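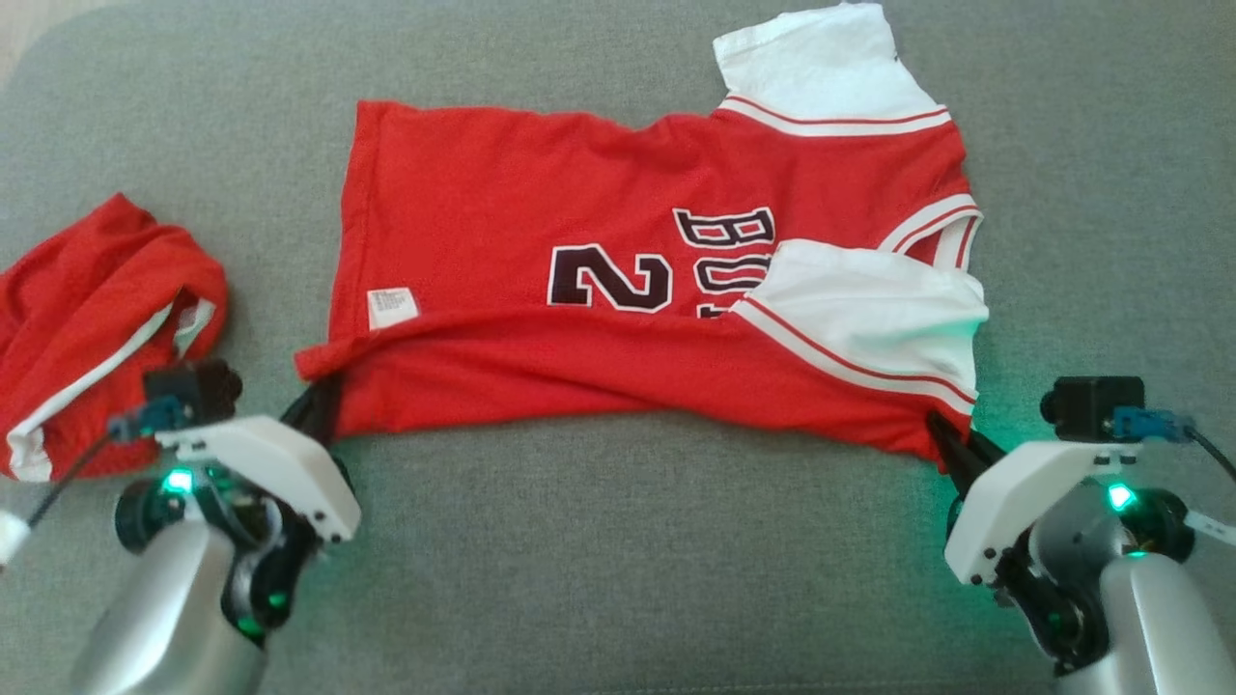

Pletlow Community Microgrid
Progress report to the funder, second reporting period

1. Status

The project remains within its approved scope. Site works at Pletlow are complete except for fencing on the north side. The solar array has been mechanically installed and electrically tested up to the combiner boxes. The battery container is on its pad but has not been energized. Commissioning is now planned for October, against an original target of August. The delay comes from the protection study described in section 4 and has no effect on the total grant requested.

This report covers the technical work, procurement, spending, risks and the plan for the next period. The metering annex and the signed test sheets have been uploaded separately to the reporting portal.

2. Background for new readers

Pletlow is supplied by a single distribution line with diesel generation as backup. The line is long, runs through timber for most of its length, and is lost several times each winter. During an outage the diesel plant carries the whole settlement. Fuel is trucked in and stored on site, and the storage limit sets how long the plant can run if the road is closed.

The project adds a ground-mounted solar array, a battery and a controller that lets the settlement separate from the line and run on its own. The diesel units stay in service. The grant agreement sets two objectives: lower annual fuel use, and uninterrupted supply to the clinic, the water plant and the school during a line outage.

Donari is the project owner and employs the site crew. Gridari supplies the controller and is responsible for system integration. The battery is supplied by Mushi under a separate contract that includes delivery, startup and the first service visit.

3. Work completed in the period

3.1 Civil works

The access track was regraded and a culvert replaced where spring runoff had undercut the shoulder. Pile driving for the array was finished in June. Refusal was met on 22 piles at the eastern end, where the rock is shallower than the test pits had shown. These piles were pre-drilled and grouted. The structural engineer reviewed the change and accepted it without altering the row layout. The additional drilling was paid from contingency.

The battery pad was poured in a single day. Cylinder tests met the specified strength at the required age and the results are in the annex.

3.2 Array

All module rows are in place. String wiring was tested for polarity, open-circuit voltage and insulation resistance. Four strings failed the first insulation test. In each case the fault was traced to a connector that had been crimped in cold weather and had not seated fully. The connectors were replaced and the strings passed on retest. The crew then rechecked every connector made during the same shift and found no others out of tolerance.

Two inverters arrived with outdated firmware. They were updated on site with the supplier connected remotely. The satellite link dropped twice during the update, and the second unit had to be restarted from its recovery mode. For later updates the files will be copied to a local machine first.

3.3 Battery

The battery container was delivered in July and set on the pad with a hired crane. Visual inspection found scuffing to the paint at one corner and no damage to the doors, seals or cable entries. The shock indicators had not tripped. Auxiliary power is connected so that the heating and ventilation can run before startup, as the warranty requires. The cells remain at their shipping state of charge, which is read and logged weekly.

3.4 Controller and communications

The Gridari controller cabinet is installed in the existing powerhouse. Fiber has been run to the array, the battery and the line breaker. Factory testing of the controller was carried out against a simulated network before shipment. The test plan had 32 cases. All passed except two, both of which concerned the transfer back to the line after an outage. In those cases the controller waited longer than the specified time before closing the breaker. The supplier has changed the synchronizing settings and both cases will be repeated on site.

4. Protection study

The utility asked for a revised protection study after reviewing the first submission. Its concern was fault current when the settlement runs on the battery alone. An inverter delivers much less fault current than a rotating machine, and the existing feeder fuses were chosen with the diesel units in mind. Under battery-only operation a fault at the far end of the western feeder might not have cleared the fuse in an acceptable time.

Three remedies were compared. The first was to keep one diesel unit running at all times during an outage. This was rejected as it would remove a large part of the fuel saving. The second was to replace the feeder fuses with smaller ones, but these would then operate needlessly when the large pump at the water plant starts. The third was to fit an electronic recloser at the head of the western feeder with two groups of settings, one for normal supply and one for battery-only supply. The third option was adopted.

The revised study has been submitted and the utility has returned minor comments only. The recloser is on order. Its delivery date is now the controlling item in the schedule - battery startup can proceed without it, but islanded testing cannot.

5. Procurement

All major equipment has been ordered. Outstanding deliveries are the recloser, the remaining fence panels and the spare parts kit for the inverters. The fence panels were short-shipped and the balance is expected with the next freight run. Temporary barriers are in use on the north side and are checked at the start of each shift.

One change order was issued in the period, for the recloser and its foundation. One claim was received, from the drilling subcontractor, for standing time while the pre-drilling method was agreed. The claim was settled for less than the amount requested. No claims remain open.

6. Spending

Spending to the end of the period is below forecast. Most of the difference is timing: the battery startup payment and the final integration payment both fall after commissioning and have moved with it. The remaining difference is a real saving on freight, obtained by combining the battery and switchgear deliveries.

Contingency has been drawn for the pre-drilled piles, the standing time claim and the recloser. Nearly 32 percent of the original contingency is left. This is considered adequate for the work remaining, most of which is testing under fixed-price contracts. No transfer between budget lines is requested.

7. Local employment and training

The grant agreement requires that local workers be used where practical. The site crew was hired locally for pile driving support, racking, module placement and trenching. Electrical terminations were made by licensed contractors with local helpers.

Operator training has started. The first module covered basic battery safety, isolation procedures and reading the controller screens. The second module deals with manual islanding and black start, and will be given on the live system during commissioning. The plant operators asked for a printed procedure at the main panel in addition to the on-screen version. A draft has been prepared and will be corrected after the site tests.

8. Safety and environment

There were no lost-time injuries. One near miss was recorded when a trenching bucket came close to an unmarked water service. Work stopped, the service was located by hand digging, and the site drawings were updated. Hand digging is now required within a set distance of any building.

Silt fencing along the creek was inspected after each heavy rain and repaired once. The seeded areas around the array have taken unevenly and will be reseeded before the ground freezes.

9. Risks

Recloser delivery. A further slip would push islanded testing into the early winter. The supplier has confirmed a shipping date in writing. If it is missed, a rental unit will be considered.

Weather at commissioning. Low sun in October limits the power at which the array can be tested. Full-output tests may have to be finished in the spring. This would not prevent the battery and controller from entering service.

Communications. The satellite link is adequate for monitoring but poor for remote support. A cellular backup has been tested and gives a usable signal from the powerhouse roof. An antenna mount will be added.

Operator availability. The plant has few trained operators, and absences during commissioning would slow the work. The training dates have been agreed in advance with Donari.

10. Plan for the next period

- Install the recloser and load both groups of settings.
- Energize the array at reduced output.
- Start up the battery with the Mushi service team on site.
- Repeat the two open controller test cases.
- Carry out a planned outage test with the clinic, the water plant and the school on supply.
- Complete the north fence and reseeding.
- Deliver the second training module.

11. Decision requested

The funder is asked to approve the revised commissioning milestone of October and the matching change to the payment schedule. The total grant, the project end date and the reporting obligations stay as they are in the agreement. Fuel and outage records for the baseline year are complete and will be used for the comparison in the final report.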